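Hand-held gripper comparison

A hand-held gripper comparison is a test procedure in which two or more hand-held gripper tools are used on the same set of objects and scored against each other. The operator carries the tool and closes it directly, so that finger geometry, camera placement and trigger feel can be judged before any of them is fitted to an arm. The procedure is used in the development of end effectors and in the choice of tools for recording manipulation demonstrations.

The form of the test described in this article was set down at the Fakotdale workshop and is sometimes called the Fakotdale procedure. It was first written up in January as an internal note and has since been revised several times. The current revision is dated November 13, 2025.

Background

Grippers are commonly compared while mounted on an arm. This gives repeatable motion, but the result mixes the behavior of the gripper with that of the arm and its controller. A late grasp may come from slow fingers, a slow control loop or a poor approach path. With a hand-held tool the arm is removed from the comparison, and the operator's wrist takes its place. The operator adds variation of a different kind, which the procedure deals with by repetition and by changing the order of the tools.

Hand-held tools also carry their own camera in most designs. The camera is fixed to the body of the tool and looks out over the fingers, so it moves with the grasp. Questions of view — how much of the work area remains visible once an object is held — can therefore be studied together with questions of grip.

Tools compared

The published series covers 3 tools. The Grolus is a parallel-jaw design with flat finger faces and a short trigger travel. The Plaltisness uses the same jaw motion but has compliant fingers that bend around the object. The Lambert has a linkage in place of a slide, and its fingertips follow a shallow arc as they close.

All of the tools are fitted with the same camera and lens for the test. Mounting height is left as the maker supplies it, as moving the camera would change the tool being tested.

Test objects

Objects are divided into 4 groups: rigid and small, rigid and large, soft, and inflated. The last group is the most demanding for both grip and view. An inflated object deforms at low force, slides on a smooth finger face and fills much of the image as soon as it is close to the camera. It also springs back when the fingers open, so the release has to be scored separately from the hold.

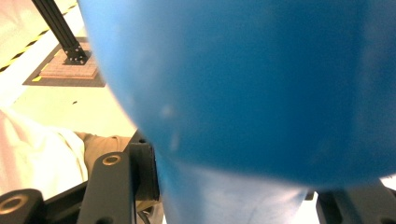 A large rounded blue object, most likely a balloon, seen from the camera on a hand-held gripper. Black parts of the tool are visible along the bottom edge.

Large objects of this kind cover the central part of the view and leave only the margins for locating the tool in the room. Fixed features on the floor, such as marking tape or a post on a base, are useful here. If at least one of them stays visible through the grasp, the path of the tool can usually be recovered from the recording. If none does, the path must be estimated from the inertial sensor alone, and drift builds up quickly.

Procedure

Each tool is used for 40 grasps per object group. A grasp consists of an approach, a close, a lift, a hold and a release. The operator works from a standing position and does not steady the object with the free hand. The order of the tools is changed between groups.

Exposure is locked before the first grasp of a session. Automatic exposure was allowed in early sessions and caused trouble with bright floors: when a dark object entered the view the image brightened, and the floor behind it lost all detail. Locked exposure leaves the tool parts in shadow in some positions, but this was found to be less harmful.

After each group the finger faces are wiped and the jaw opening is checked with a gauge block.

Scoring

Grip and view are scored separately. The grip score records whether the object was lifted, whether it slipped during the hold, and whether it came away cleanly at release. The view score is the share of the image not covered by the object or the tool, taken at the middle of the hold. A combined score was used in the first version of the procedure and later dropped. It allowed a tool with a wide view to hide a weak grip.

Results

The full series produced 2,070 scored grasps, including repeats made after a change of finger pads on the Grolus. The Plaltisness had the fewest slips on soft and inflated objects. Its fingers spread as they bent, however, and covered more of the lower image than those of the other tools. The Grolus gave the most even results on small rigid parts. The Lambert was close behind it on rigid objects but tended to push inflated ones forward during the close — an effect of the arc followed by its fingertips.

View scores for inflated objects were low for every tool. Raising the camera mount on the Lambert in a side test improved them, at the cost of losing sight of the fingertips on small parts.

Limitations

The procedure does not measure grip force. Results depend on the operator, and scores from different sites should not be combined. Trigger fatigue is not recorded, although operators reported it with the Lambert in long sessions. Inflation pressure is set by feel and is a known source of scatter in the inflated group.

See also

End effector
Parallel-jaw gripper
Wrist-mounted camera
Visual-inertial tracking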